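Drarmont suspends tabletop sorting trials after arm fails to stop on command

Drarmont has suspended automated runs at its Figueroa test site after a robot arm continued to move for 770 milliseconds following a stop command. The company's limit for the delay is 400 milliseconds. No one was injured and no equipment was damaged, according to a statement issued in August.

The fault was recorded during a series of sorting runs carried out with Plananix, which supplies the control software. Run 247 had been completed without incident. On the following run, the operator pressed the stop button on the control pendant while the arm was traveling back from the table, and the arm completed most of its movement before coming to rest.

"The emergency stop circuit is separate and was not affected," said Kenza Abdel Rahman, head of site safety at Drarmont. "The ordinary stop is the one our operators use every day, however, and it has to respond within the limit every time."

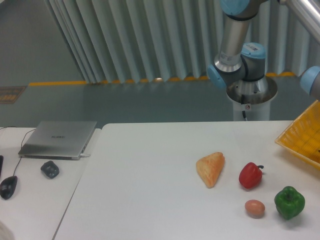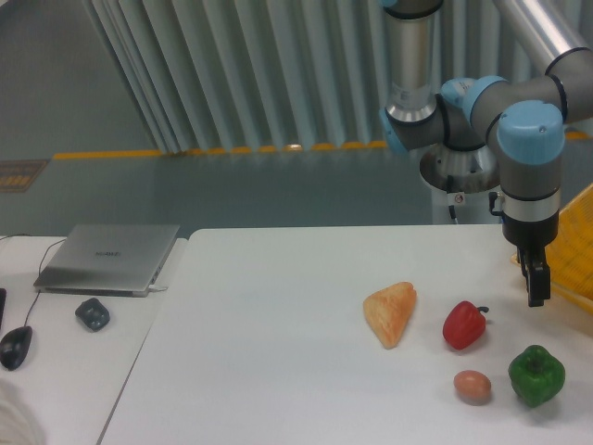 The sorting table at the Figueroa site, with play food items and the robot arm.

A first review of the logs found that the stop command had been placed in a queue behind position updates. Plananix has confirmed the finding and has prepared a change that gives stop commands priority over all other messages. The earlier logs are also being checked, and delays of up to 92 milliseconds over the limit have been found in two of them. Neither had been reported at the time.

Honeylyn Aquino, who manages the trial for Plananix, said the company should have set an automatic alert for late stops before the series began. The alert has now been added.

Until the review is closed, the arm may be moved only at reduced speed, with a second person standing at the emergency stop. Hedico, an outside testing firm, has been asked to measure stopping times at the site with the revised software installed. Automated runs will remain suspended until its report has been accepted by both companies.

Staff with questions about access to the test area should contact the site safety office.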